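Search this journal Advanced Go
Shares 2 Comments 0

4. Proposed Practice for Hand-Held Demonstration Recording

4.1 Scope and basis

The provisions in this section apply to sites where people record everyday tasks with hand-held grippers for later use in robot training. They were drafted in June at the Rirnwood workshop and revised after comments from the Droltholm and Inonton laboratories. Existing machine safety rules assume a powered arm behind a guard. They say little on a person who holds the tool, walks with it and works beside others, and the present text is meant to fill that gap until a formal standard is available.

4.2 Bystanders and shared space 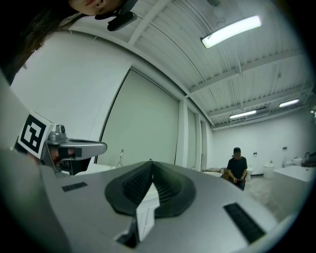

Consent has to cover everyone whom a camera on the tool can reach, and not the operator alone. A wrist-level camera changes direction quickly and can take in a whole hall during a single turn of the hand. The man in the dark cap, well behind the gripper and looking down, falls under this rule in the same way as the person whose lips and chin are at the top edge of the view. Sites shall therefore keep a signed list of all persons present in the room during a session. Faces shall be masked before any file leaves the site, including faces that are partial, distant or upside down. Where a person withdraws consent, every episode from that session shall be held back until it has been checked by a second reviewer.

4.3 Markers and task objects

Fiducial markers shall be flat, clean and firmly fixed before recording starts. An operator who finds a damaged marker shall stop and report it – repair during a session is not allowed. The tool may be used for 800 episodes between full inspections, and a marker set shall be replaced after 2000 episodes whatever its condition.

Objects that touch the mouth or skin need a separate rule. They shall be bought for the task, labeled, and kept apart from personal items. No such object may be returned to ordinary use. 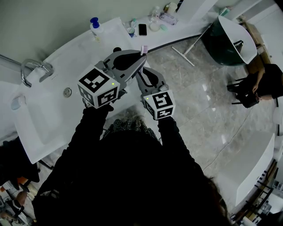 Figure 2. Operator at a vanity with two hand-held grippers; the left gripper holds a toothbrush.

Work at a basin also calls for attention to the floor. Cleaning tools and bins should be placed outside the operator's path, and seated persons should remain clear of the reach of both arms. The Sauerland group asked that phones be kept off the work surface during recording. This request was adopted as a recommendation – it is not a requirement in the present version.

4.4 Trial application

The draft was applied to 846 episodes at Droltholm. Reviewers recorded each departure from the rules by clause number, and unclear cases were sent to Rirnwood for a joint reading. Most questions concerned the limits of the room under 4.2, above all where a work area opened onto a corridor. The wording on shared space will be reviewed again before the next version is issued.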